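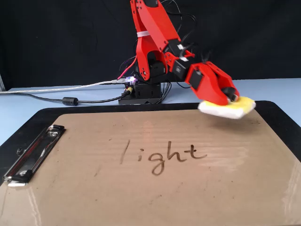 Ingrid Whitlock asked last Thursday whether a dry sponge is enough, or whether the board needs spray every time. Dry is enough if the ink is fresh. Old ink wants a damp cloth and a second pass.

Session 2: Wiping a writing board

Start at one end of the word and work across. Keep the sponge flat — a raised corner leaves streaks. Use the white side for marks that stay behind.

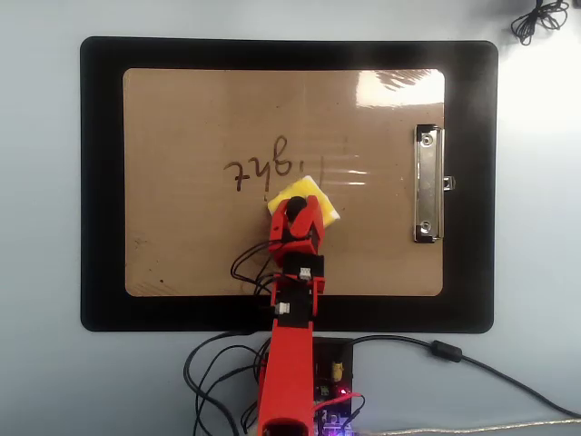

Fig. 2. Sponge near the end of the word "right".

Loose fibres and specks stay on a glossy surface and get dragged through the next stroke. Brush them off before you write again.
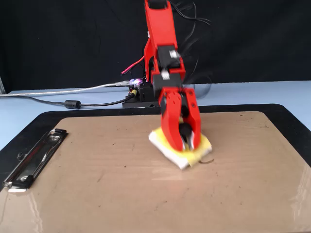
Dark ink can take up to 2 passes. Tilt the board to the light afterwards and look for faint strokes, mostly where the pen went over itself. Rinse the sponge before it goes back in the tray.
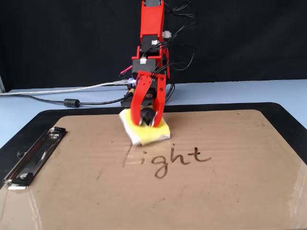 Fig. 4. Sponge on the board, yellow layer uppermost.

For next time: bring your own pen and read the Skolico sheet on inks.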